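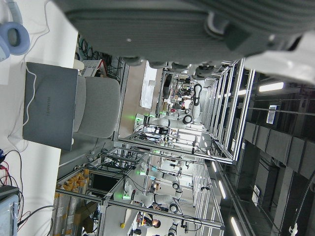
Where should the personal things go in a room where many people work? In a place of their own, close to the work but not on the same surface, and every person should know where that place is.

I came to this opinion slowly. When I started at Tretamus, I believed that a good desk is an empty desk. I read articles about it, and in March I even made a rule for myself to clear everything each evening. I kept the rule for 13 days. Then I understood that an empty desk only means that the things are in a drawer, and in the morning I must take all of them out again.

A desk with a closed laptop and a pair of headphones on it does not disturb me. These are things of a person who comes back. What disturbs me is cables. A cable has no natural place. You put it down and it spreads over the edge, over the laptop, over the neighbor's notes, and after one week it is not possible to say which cable belongs to which device. When people say that a room is messy, I think very often they are speaking of cables and do not know it.

My colleagues at Lunell solved it with money. They bought a cable channel for every desk, 79 of them, and the bill was 1339 dollars. I visited them and it looked very nice. But half of the channels were empty, and the cables were lying next to them, because opening the lid takes two hands.

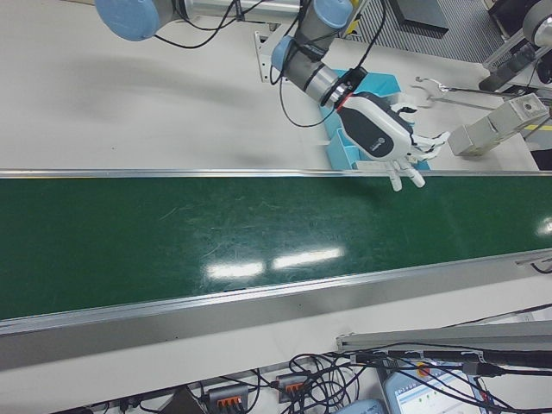

I prefer a cheaper thing, the plastic tray with compartments. It has no lid and it needs no instruction. The walls between the compartments do the work: a small part which is put in one of them stays there, and you can see from your chair if something is missing. On a white table I would always choose a tray in some color, even a light one, so that the eye finds it quickly.

There is an objection, and I take it seriously. A tray invites people to put in everything – coins, old screws, a pen that does not write. At Govindasamy, where I worked before, we had such trays and they were full of garbage. I think the mistake was the size. If the tray is big, it becomes a second drawer. If it is small, you have to decide.

So I would not spend 2000 dollars on new furniture before trying a few small trays and one hour with cable labels.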